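Nultov ceasefire monitoring desk: where we are as of November

Hi Rosemarie,

You asked for something you could read on the train, so I'm skipping the template and just telling you how it's going. The short version is that we're ahead on the incident log, behind on the interviews, and I need a decision from you on the Görtz money before the winter break.

First, the log. We now have 1746 incidents entered along the Trerkelon line, and every one of them has been checked by a second reader. When I wrote to you in the spring we had 347, so yes, I'm pretty pleased! Most of what's in there is small stuff (warning shots, a truck turned back at a crossing, a drone somebody heard and didn't see), but small stuff is what the truce lives or dies on. The foreign papers only pick it up when a shell lands in a village, and by then both commands have been trading complaints for weeks.

What the log shows so far is that the northern stretch has gone quiet and the river stretch hasn't. The two sides still don't agree on who holds the pump station, and each rotation of troops seems to start the argument over. I had expected the harvest to be the bad time. The worst weeks came after it, when the grain convoys started moving and both sides wanted to inspect them. Henrik Wegener has written that up as a short paper, and the delegation people asked for extra copies, which made his month.

Now the interviews. We promised you 1000 by the end of the grant year and we won't get there. The crossing at Moseck was shut for a good part of the summer, and the families we wanted to talk to are on the far side of it. We tried doing some by phone, but people are careful on the phone, and I can't blame them. I'd sooner hand you fewer interviews that say something. Henrik thinks we can catch up a bit if the crossing stays open into the new year. I'm less cheerful about that, so please don't put it in anything you send upstairs.

On staffing, we lost one of our three translators to the prisoner exchange talks. Good for her, bad for us. I've started reading applications and there are a couple I like a lot. Until someone starts, the weekly bulletin will come out a day late, and I've told the subscribers so. Only one complained.

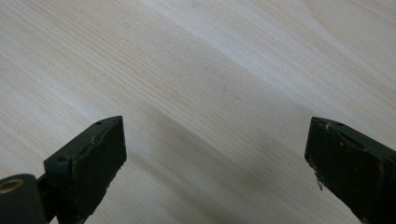
The Görtz money is the part I do need you for. We set it aside for a second round of travel to the border districts, and with Moseck the way it has been, most of it is still sitting there. I'd like to move it to translation and to a proper security review of how we store witness names. The current setup is okay, but it was built when we had a tenth of the material, and I don't sleep great when I think about it. If you're fine with the switch, a one-line email will do and I'll send the revised budget sheet back the same day.

A few smaller things. The map is live again after the hosting mess, and the old links work. Both commands now answer our queries, though one of them takes forever and the other answers a different question from the one we asked. And the university would like to use the log for teaching. I said yes to the public version and no to the full one, and I hope that's what you would have said too.

Next up is the spring briefing. I'd like to hold it in person this time and get people from both sides of the line into the same room, even if they spend the coffee break in opposite corners. I'll send you a draft guest list once Henrik has been through it. Call me any time after four if you want to talk about the budget.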